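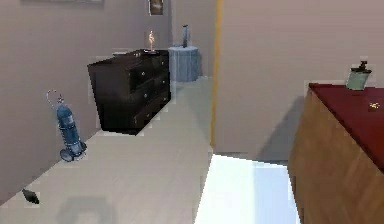

Pre-Season Light Check: Artificial Trees and Garlands
August 13, 2019 — by the Cleseck display team

We love this job! Getting the trees out in August feels silly until you plug in the first one.

1. Plug and cord. PASS. No cracks on any Villus string.
2. Fuses. PASS, two replaced. Spares are in the Asfaw tin.

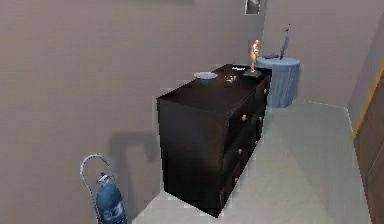 Reading time: 2 min

3. Bulbs, 200-count string. PASS. All lit, and the new warm white is gorgeous.
4. Bulbs, 105-count garland. FAIL. One section stays dark even after we swapped bulbs — tagged, do not hang.

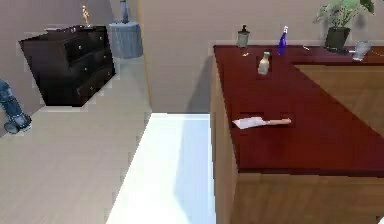 5. Hinged branches. PASS. The Flomex pine opens so much better since we tightened it in May!
6. Stand bolts. RECHECK. One leg wobbles when the top section goes on.
7. Flame label present. PASS on all but the small white pencil tree (label torn, ask the supplier). 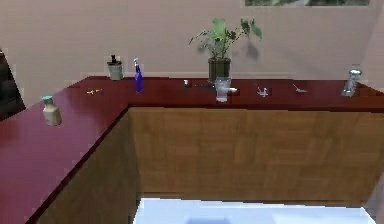

8. Timer. PASS. Came on and went off twice as set.
9. Clear space from heaters and curtains. Check again on site, every time.

Items 4, 6 and 7 stay open until the next check.

© 2019 Cleseck | Contact us | Back to top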